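Notes for Cimholm evening — small home offices, paint and desks
2019-06-08, slot is 20 min, do NOT run over again

Start with the spare room. Who has one? Hands up. Who can find the floor in it? (wait)

My point tonight: pick the desk first, then the wall color, then the lamp. Most people go lamp, paint, desk and end up at the kitchen table by April.

Budget for the Vivimholm flat was 2,000 all in. Desk ate 203 of that. Chair a lot more, worth it, come back to chair at the end if time.

White tops. Pros — bounce light, go with anything, cheap to replace. Cons — coffee rings, pen, glare if the window is behind you.
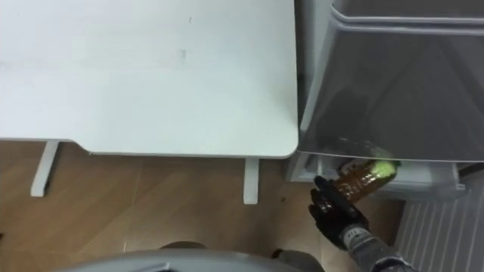 Depth matters more than width. Elbows on the desk, screen at arms length. If you can't do both, too shallow. Measure the door too. Measure the stairs!! Tell the Caron stairs story, keep it short — desk in the hallway two weeks, legs off, legs on, legs off again.

Placement. Side-on to the window is best. Facing a wall is fine if the wall is a nice color. Back to the door makes some people jumpy, ask the room. 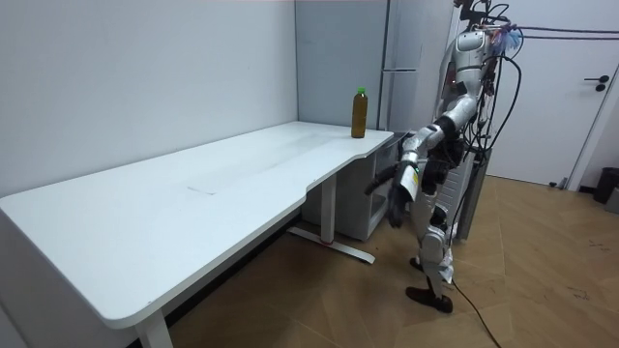 Naa Kwofie wrote in after the last talk that side-on only works if you're right handed, otherwise your own hand throws a shadow on the page. Fair. So: lefties, window on the right. Add to handout.

Paint next. Go slow here, people write this bit down.
Warm gray, not blue gray, for north rooms. Eggshell, wipes clean. Two sample patches, look at them morning and night before you buy the big can. Trim same color as wall makes a small room calmer.
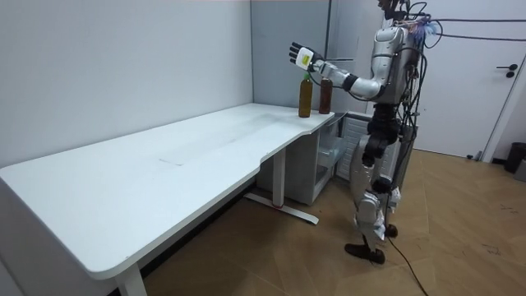

Anyone who paints the trim like that will regret it when they sell, according to Ferdinand Eder. Read it out, get a laugh, then say I've done it in three rooms and sold one of them fine. Taste. Move on.

Cables. Tray under the top, one power strip, screwed up there not lying on the floor. The Bisell tray was 49. Velcro ties, no zip ties, you will change your mind.

Floors — felt pads under chair legs or get a mat. Skip if behind.
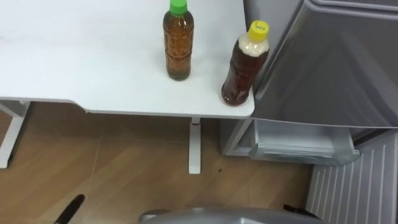

Lamps, fast. One for the desk, one for the room. Warm bulbs both. Don't mix a cold one and a warm one, looks awfull at dusk.

Chair if time. Sit in it for twenty min in the shop, bring a book.

Questions. Handouts by the door, 200 printed, Leonie Reisinger has the box.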